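Home Contents Chapter 2 Chapter 3 Glossary Index

Chapter 3
Does a tray make a room tidy?

Household manuals are fond of the tray. Put your small things on one, they say, and the room will look after itself. Students should be slow to believe this. Most of the evidence comes from people who sell trays, and the rest comes from people who have just bought one.

Clementina Falcão's study of bedrooms is often quoted in its favour. She collected 109 household diaries and found that people with a tray felt tidier. Whether they were tidier is another matter, and the diaries can't settle it. Rizal Sitompul put the same objection to her in print and got a short reply.
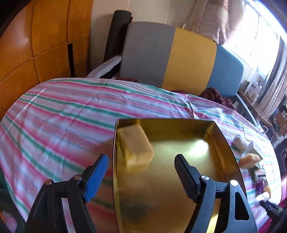

The bed is the hard case. It is wide, soft and close to hand, so it collects whatever was being carried when its owner sat down. A metal tray set on a striped sheet gives one sponge-like block an address. It does little for the small white box a short way off, or for the odd lumps lying near it. Someone still has to decide what belongs together, and the manuals skip that part.

We shall ask three things of any method in this chapter. Who does the sorting? How long does it last? Would a drawer have done as well? Marlina Lubis thinks the last question unfair to trays. Her case is given in full in section 3.2, and readers may judge it there.

Related chapters
The drawer and its defenders
Sutanto's rules for shelves
Boxes, lids and labels

Contact the editors | Copyright Trodberg Press | Back to top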